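Home | Courses | Handouts | Contact

Choosing Outside Counsel: Notes for Week Three
25 May 2021
By Sota Wada

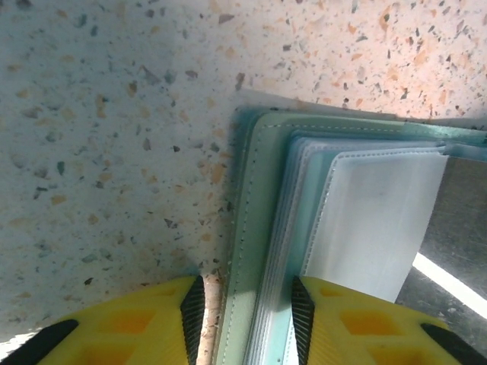

Why a small company hires an outside firm

Welcome back, everyone! Last time we left Kobori, our ceramics exporter, with 30 employees and a lease dispute in Katdale, and I promised we would talk about who they ought to call. A company that size rarely has its own lawyer (it would be a luxury), so the owner usually starts with a general business firm and asks for a referral if the matter gets complicated.

The engagement letter

Please read the sample letter slowly, pencil in hand. Look for the scope of the work, who will do it, and how either side can end the arrangement. Kobori's letter covers the lease and nothing else, so a tax question would need a new one.

Fees

Hourly billing is still common. Four hours at $200 comes to $800, before filing costs, and I do want you to ask about those costs early!

For next time: pages 104 to 156 in the reader.

Related handouts
- Conflicts of Interest: The Modholm Problem
- Reading a Commercial Lease
- Laltamgate Case Notes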